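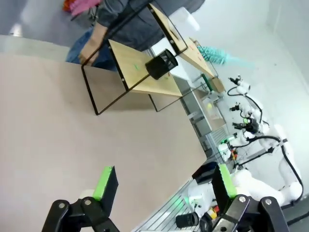
A desk shelf with a mesh pen holder on its side, waiting to be put straight, at the Grevdale tidying workshop.

Grevdale's desk-tidying workshop is back for July, and if the first session is anything to go by, there are a good many people in town who have been meaning to sort out their pens for years.

The workshop meets in the long room behind the Lundus reading rooms, and it is run by Ada Carbone, who spent most of her working life in the office of a seed merchant and says she has never quite got over the state of the desks there. She started the sessions last year for a handful of neighbours. Now there are 13 places on the list and every one of them is taken, with a few hopeful names pencilled in underneath in case somebody drops out.

The idea is a simple one, and all the nicer for it. Everybody works with the same sort of thing you might have at home - a small shelf with a metal frame and a wooden board, a pen holder, a brush, a cup, a box or two, and the odds and ends that gather on any desk if you leave it alone for a fortnight. The things start out in a muddle, with pen holders tipped over and cups on their sides, and then people take their time deciding where each one ought to live.

"You would be surprised how long a person can think about a pen pot," said Ada, who was kind enough to stay and chat well after the tea had gone cold. "Some people want it on top of the shelf where they can see it. Some want it underneath, out of the way. I don't tell them which is right. I only ask them to put it in the same place twice and see if they still like it."

Graziella Bortolotti came along to the opening session with her sister-in-law and admitted she had expected to be bored by half past two. She wasn't. She has a sewing table at home that doubles as the place where the family pays its bills, and the two jobs have been getting in each other's way since her children were small.

"I had pins in the envelope drawer and stamps in the button tin," she said. "I went home and cleared the lot that same evening. My husband thought we were moving house!"

Her own tip, which she was keen to have passed on, is to take everything off the shelf first and give the board a good wipe before a single thing goes back. It sounds like extra work, she said, but it stops you shuffling the same clutter from left to right and calling it tidy. Ada agrees, and adds that small shelves do best with very little on them: one holder for pens, one spot for the thing you use every day, and a bit of bare wood left over for whatever turns up in the post.

Money for the tables and shelves came from the spring jumble sale, which raised 3,770 euros for the reading rooms altogether. Of that, 300 went to the workshop, and Ada has made it go a long way. The stationery shop Vitale let her have a carton of pen holders at cost, and much of the rest came out of people's cupboards, so no two tables are set out quite alike. She would still be glad of small boxes with lids, if anyone has some to spare, and of cups that have lost their saucers.

There is talk of a second course in the autumn for kitchens, which was the thing most people asked for as they were putting their coats on. Ada is a little wary of it. Desks are one thing, she says, but a kitchen usually belongs to more than one person, and she does not want to be blamed for any quarrels over the potato peeler. Graziella has already offered her own kitchen for a trial run, on condition that the larder door stays shut.

The remaining July sessions begin at 2 pm and finish when the tables are clear, which last time was nearer to four. A place costs 5 euros, tea included, and the waiting list is kept at the front desk of the reading rooms. Boxes and cups can be left there too, in the crate marked Vonar just inside the door.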